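The Trial Period
3 min read

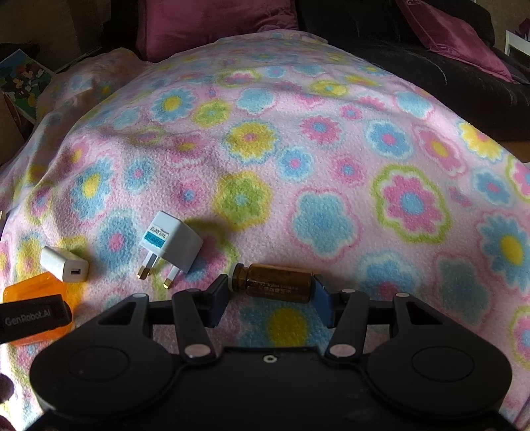 Neusa Araújo had the Hustholm kit on trial for 17 days, and by the end of the first evening she had decided to send it back. The brochure promised a home helper that learned from you. You did the chore, the gripper in your hand took notes, and some months later a machine would do it in your place. She read this twice, looking for the price of the machine. She found only the price of the gripper. So she sat by the sofa and picked up a little brown vial marked Concentrated Essence, over and over, off the pink flowered blanket, with the plug adapter beside it waiting its turn.

"Fifty times each," said Kátia, reading from the booklet. "Then you send it all in."

"And they pay me?"

"You pay them. It's a subscription."

Neusa squeezed the handle. She'd been picking up small things since she was one, and had never been billed for it.

"What colour does the helper come in?" she asked.

Kátia turned to the back page. "Doesn't say. It says July."

"July of what?"

Kátia checked the inside cover, then the box. Neusa put the vial down on the blanket and picked it up again, seeing as she'd already paid for the week.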